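Shabalala Beverage Deposit Pilot
Progress report to the Miltau Fund, second period
Prepared by Carleen Nepia, project lead

1. Status

The pilot is on schedule for collection and behind schedule for reporting. All return points named in the grant agreement are open. The data return due in February was submitted late, after the scale at the Grelumico depot was recalibrated and the earlier weights had to be corrected.

2. Collection results

A total of 1559 kg of aluminum was received in the period, against 1200 kg in the first. The contamination rate (steel, foil and cans containing liquid) fell slightly but remains above the level agreed with the buyer. Most rejected loads came from the two market sites, where bags are not inspected on receipt. Inspection at those sites will begin next period.

Cans are accepted whole and uncrushed, with the label legible, so that the deposit class can be read at the counter. 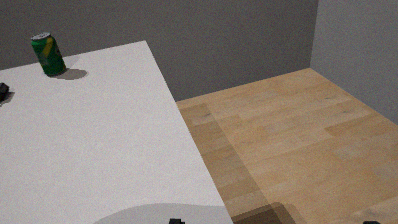 Figure 1. Aluminum soda can, upright.

Of the 79 shops invited to act as return points, 51 have signed the standard agreement. The remainder gave lack of storage as the main objection. Naveen Tripathi has drafted a reduced agreement with twice-weekly pickup, which the fund's legal contact is reviewing. It would apply to shops with a back room too small for the standard cage.

3. Deposit payments

Payments are made by voucher. The voucher system supplied by Skurnano was unavailable for one full Thursday, and paper receipts were issued in its place. All have been reconciled except a small batch from the depot — the carbon copies are unreadable and the claims will be paid on the customers' copies. Bongani Visser has added a weekly export of the voucher ledger, stored separately from the supplier's server.

4. Packaging trial

Loose bags remain the main cause of spillage during transport. Some 200 flat cardboard trays were ordered for the smaller shops, to be stacked between layers of cans. Unit cost is within the budget line for consumables. Results will be included in the next report.
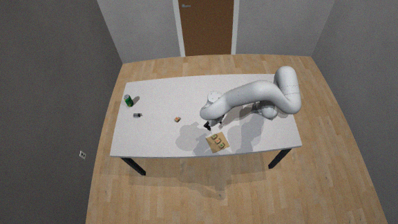
5. Budget

Spending is below plan on transport and above plan on printing. The printing overrun follows from the second version of the shop poster, which corrected the deposit rate for large cans. Nokuthula Cele requests approval to move the unspent transport amount to printing. No change to the total grant is requested.

6. Next period

Start bag inspection at the market sites.
Issue the reduced agreement once cleared.
Complete the depot scale log and send it to Lucian Pîrvu for audit.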